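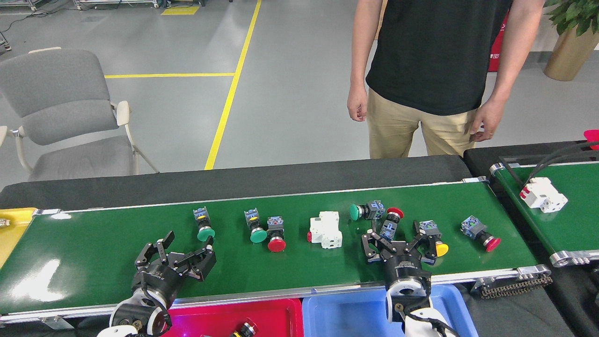 Push-button switches and a circuit breaker on the green belt, both grippers over the work, bins at the front edge.

Sorting Cell Purchase Records: README

Last updated 7/25/22

What this is

A set of planning and purchase files for one two-arm sorting cell at the Akstead site. The cell picks small electrical parts off a conveyor and puts them in coloured bins. The files cover what we asked for, what we were quoted, what we ordered, what turned up and what we had to buy afterwards. They are shared so that other small workshops can see the full list of things a cell like this needs before they set a budget.

There are no robot recordings in this set. The picture at the top is the only one included.

Who keeps it

Aldana Navarrete keeps the files. Pascual Vergara checked the order lines against delivery notes. Questions about the bench layout go to Trinidad Núñez.

Contents

requests.csv
What each person on the floor asked for, with the wording left as written. Includes requests that were turned down.

quotes.csv
Every line from every quote we received, whether or not we bought it. 2,479 rows.

orders.csv
Lines we placed an order for. 828 rows. Each one points back to a row in quotes.csv through the column quote_ref.

received.csv
Lines checked in at the door. 666 rows. The gap between this file and orders.csv is made up of cancelled lines, lines merged by the supplier into one package, and lines still open when the files were closed.

extras.csv
Things bought after the main order, mostly cables, covers and bins.

layout_notes.txt
Floor measurements, belt heights and reach notes. Written by hand and typed up later, so the style varies.

Columns that need explaining

supplier
One of Skellia, Farías or Restum. Skellia quoted for the arms and grippers, Farías for conveyors and guarding, Restum for sample parts, bins and shelving. Local shop purchases are entered as "counter".

group
arm, gripper, belt, bin, cable, guard, sample, floor or other. A line has one group only. Chain drive parts are under belt. Padding is under guard.

need_by
The week the part was wanted, counted from the start of the project. Blank means no one gave a week.

lead_quoted and lead_real
Both in working days. lead_real is blank for anything not received.

price
In the currency of the quote, before tax and delivery. We have not converted anything. Delivery has its own rows, with the group set to other.

approved_by
Initials. GI is Guadalupe Ibarra, PL is Patricio Leiva.

How the budget was set

The first budget was drawn up in April and had three headings: arms, grippers and conveyor. Everything else was put under a single allowance. That allowance was too small. If you are starting from our files, give these their own headings from the first day:

Sample parts. A cell for sorting switches needs switches. We wanted different head shapes and colours, so we priced flat green buttons, mushroom heads in red and green, yellow heads, and DIN-rail breakers as separate lines. Buying a mixed box looked cheaper, but the mix was never the one we needed and we ended up ordering twice. Parts that get handled all day also wear out. Plan to replace them.

Bins. Red, blue and yellow, bought in matching sizes. The first lot was too deep to sit under the front edge of the belt. The second lot was right. Both are in the files, and the first is marked "not used" in the notes column.

Cables and cable routing. Each arm came with its own cables, and the lengths were for an arm on a pedestal. We bought extensions, clips and sleeves in four separate orders, and the delivery charges on those cost more than the clips did.

Second conveyor. It was not in the first plan. It was added when Trinidad Núñez pointed out that one belt left no room to bring parts in while the arms were working. The second belt sits at an angle to the first, so the two frames do not share supports and had to be quoted separately.

Floor marking, padding and a person's time. Marking tape and the padded cover for the back edge are cheap. Staff time is not in these files at all and should be in yours. Someone stands at the belt during runs, and we did not put that in the budget until the cell was already on the floor.

Choosing the grippers

We asked for quotes on two-finger parallel grippers, suction heads and multi-fingered hands. The multi-fingered hands were the dearest of the three. We chose them because the switches lie at all angles on the belt and suction does badly on mushroom heads. For one part type in one position we would have bought the parallel grippers and saved the difference. Guadalupe Ibarra's note on this decision is in requests.csv under her initials, including her objection to the price of spare fingers.

Ask for the spare parts price list before you order any hand. Skellia sent theirs after the order was placed.

Known problems

Some rows in quotes.csv are the same item quoted more than once under new reference numbers. We left them in. The column dup_of gives the earlier row where we spotted one, but there will be others.

Farías changed its part numbering during the project. Older numbers are in the column old_no.

lead_real counts to the day the box was opened, which was sometimes later than the day it arrived.

Discounts are shown on the supplier's own terms. Restum takes them off each line. Farías takes them off the total, so adding up its lines will give a higher figure than we paid.

Using the files

They are plain CSV, comma separated, UTF-8, with one header row. Open received.csv first if you only want to know what a cell like this contains. Open quotes.csv if you want to compare choices. Do not treat the prices as current.

You may copy and change the files for your own planning. Please keep the supplier names out of any price comparison you publish.

Corrections

Send the file name, the row reference and what you think is wrong to Aldana Navarrete. Corrections go into changes.txt with the old value kept next to the new one. So far most have been to the group column, where sleeves and clips were filed under other and should have been under cable.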